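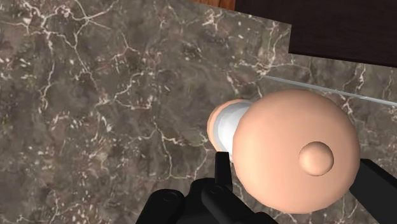 2022-01-18

Progress note, Natstead visitor evenings (music + supper program)

Short one this time, sorry, grant portal closes tonight and I still have the receipts to upload.

**Where we are**

Nine evenings planned for the season, three done. All three ran at the Bana hall, doors at six, supper first and the music after. We tried it the other way round on the first night and people were hungry and checking the time through the second half, so supper first from now on.

Capacity is 60 seated. First evening 40 came. Second was better, third was full and we had to turn away a couple off the late bus, which I didn't enjoy. Have asked the bus company if they can tell us numbers by noon. No answer yet.

**Visitors**

Mostly people staying two nights in Natstead on the way to the coast. Quite a few hadn't heard of us before the front desk at their hotel mentioned it. So the leaflets are doing less than the desk staff are. Would like to move some of the print money to a thank-you supper for the desks, if you're OK with that. Need a yes or no before the next print order.

Feedback cards: people like the dancing and the dumpling soup, don't like the chairs. Several asked for a few words of explanation before each song. We now read out a short intro, in English only. A second language would be good but we haven't got a reader.

**Performers**

The Gremitz dancers are signed for the rest of the season. Their fee is as in the budget. Costume cleaning was not in the budget and should of been, my mistake. Covered so far out of the small repairs line.

The drummers dropped out of evening two with flu, so that night was strings and singing. Quieter, but went fine. One table asked if it was always like that and could they come back for the loud one.

**Food**

Wijesinghe Catering is doing all the suppers. Good, on time, generous with the rice. They want a final head count two days ahead and we've been giving it to them the same morning. Fixing that with the new booking sheet. Vegetarian plates ran out on night three, order is now bigger.

**Money**

Underspent on transport, overspent on lighting hire. Overall on track. Full table is in the attachment, please ignore the second tab, it's an old version and I can't get it to delete.

**Next**

- evening four, same hall, same menu
- chase bus company again
- chairs: quote for cushions recieved, waiting on a second one
- walking tour tie-in, still only talk
- mid-season report to you in March, with the ticket figures by night

Still need from you: the second payment date, and the logo in a size that prints.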